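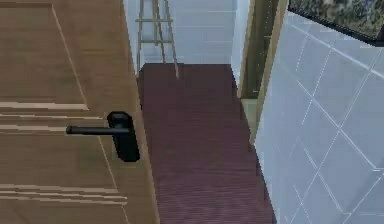

A registry is a shopping list you hand to people who were going to be nice to you anyway, Retno Pelupessy wrote under my last post, and she'd sooner get 16 of the same blanket than tell her aunt what to buy.

Search this site
Type and hit enter

Filed under: Opinion, Babies & Gifts

I've been arguing with that comment in my head for a week, mostly while folding laundry, so I may as well do it out loud.

I like baby registries. I liked them before I had a kid and I like them more now. What I can't stand is what the stores have done to them, and I think a lot of people who say they hate registries (Retno, maybe you?) really hate the version that gets emailed to them with a countdown on it.

When my sister was expecting, her registry was a sheet of lined paper on the fridge. Diapers in the second size. A bath seat. Socks, any. Somebody took a picture of it, it went around the family, and you texted her when you'd bought a thing so she could cross it off. My uncle bought the socks. He bought so many socks! That kid is in first grade and there are still socks.

Mine was on Kesis, which is where everybody in my circle seems to set one up these days. The first screen asked for my due date. The second showed me a list it had already made, with 23 items on it that I hadn't picked. There was a wipe warmer. There was a thing to hold the wipe warmer. I took them off one at a time, and each time it asked if I was sure, and by the end I wasn't, which I suppose is what they're hoping for. I was seven months along and crying at commercials. I put the wipe warmer back on.

Then there's the progress bar. Your list is 40 percent complete! Complete according to who? A baby needs somewhere to sleep, something to wear, a way to eat, and a car seat if you're driving home from the hospital. After that it's all taste and closet space. But the bar sits there, and your guests can see it too, so it looks like you're going without.

Hafiz Menon and I went back and forth on this over email. He runs a small baby goods store called Hendwood, two shelves of towels and a wall of sleepers, and he thinks I'm too hard on the big sites. His point is that most first-time parents don't know what to ask for, and a starter list saves them a lot of reading. Okay, fair. I didn't know what a burp cloth was until I owned nine of them. But a starter list could be short, and it could start with nothing checked. He wrote back that short lists don't pay the rent, and I did appreciate him saying it.

The completion discount bugs me most. On Kesis you get a coupon on whatever's left after your due date, so the smart move is to pile on every big thing you might possibly want, whether or not you'd dream of asking a guest for it. So up goes the stroller that costs more than my first car. Your coworker opens the list to find a nice little gift, sees the stroller at the top, and decides you've lost your mind. She isn't supposed to buy it! It's there for the coupon! But how would she know? There's no spot on the page to tell her.

I looked at two others for this post. Clostero at least lets you hide items from guests, so the coupon stuff stays between you and the store. Good. It also sorts gifts by price with the highest first, and I couldn't find a way to flip that. Phelan is plainer and I liked it better, and it lets people put in a few dollars toward something big, which my cousins would have loved. The catch is that anything bought somewhere else doesn't get crossed off unless you go in and do it yourself, and at three in the morning with a newborn, you won't.

Now, the thank-you list. This is the part where I'll defend the online registry to anyone. It wrote down who gave what. My memory of those weeks is soup -- I could not have told you who sent the hooded towel if you'd offered me 2,000 dollars -- and there it was, with an address next to it. My sister's fridge sheet did not do that. She thanked my uncle for a bath seat he'd never seen, and he said you're welcome.

So, Retno, back to you and your aunt. I don't think a list tells her what to buy. Mine had a line at the bottom that said anything handmade or handed down was welcome, and a third of what we got was exactly that. A quilt. A bag of board books with somebody else's teeth marks in them. The people who wanted to surprise us did. The people who hate shopping (hi, Dad) clicked once and were done with it, and they were so relieved! He'd been worrying about it since April.

If you're making one now, keep it small. Put on plenty of cheap things. Diapers in more than one size, a couple of towels, bibs. Turn off the reminder emails to guests if the site lets you, and if it doesn't, use the fridge.

I never did open the wipe warmer. It's in the hall closet with the gift receipt taped to it, and Kesis says the return window closed on 19th July, so if anybody local wants it, write to me.

Contact | Copyright, all posts belong to their author | Back to top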